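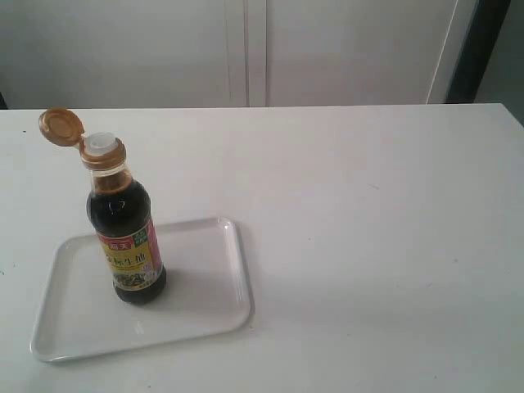

How does a robot learn to close a bottle?

Closing a flip-top cap is so easy for you that you could do it while talking, singing or looking out the window. For a robot arm it is a really tricky job! At the Bumholm workshop we are building a small arm called Jindgate, and this month its big challenge is a bottle of soy sauce.

First, finding the bottle

Jindgate has a camera, but a camera only gives it a huge grid of colored dots. The computer has to work out which dots are bottle and which dots are table. Soy sauce is very dark and our table is white, so the sides of the bottle are fairly easy to find. The glass is harder. It's shiny, and a bright reflection can fool the computer into thinking something is there when it's only light. A white tray on a white table is hard too, because the edges almost melt into each other.

Next, finding the cap

A flip-top cap has two parts joined by a hinge (a hinge is a bendy or turning bit, like the one on a door). When the cap is open, the gold lid leans back and the white spout sticks up in the middle. Jindgate must find the lid, find the spout, and figure out which way the lid swings. If it pushes from the wrong side, the whole bottle can tip over. Soy sauce everywhere!

Then, the push

Your fingers can feel how hard they are pressing. Jindgate's can't, unless we help. We added a little part called a force sensor, which sends a number to the computer each time the arm touches something. Low numbers mean a gentle touch. When the number climbs and then suddenly drops, the lid has probably clicked shut – and the arm must stop right away.

Practice, practice, practice

We set the arm to try 50 times in a row, then we changed the program and let it try again. By 5th October it had made 300 tries, and 98 of them ended with a closed cap. That may not sound like a lot, but the first day it couldn't even touch the lid! Every try gets saved, even the silly ones, and the computer uses them all to make better guesses.

Try it yourself

Ask a grown-up for an empty bottle with a flip-top cap, and stand it on a tray. Close one eye and put on a thick oven mitt. Now shut the cap using one finger of the other hand, as slowly as you can. Then try it with the mitt! Which was harder? Turn the bottle so the hinge faces a new way and have another go.

Words to know

Sensor: a part that measures something, such as light or force.
Hinge: a joint that lets one piece swing.
Program: the list of steps a computer follows.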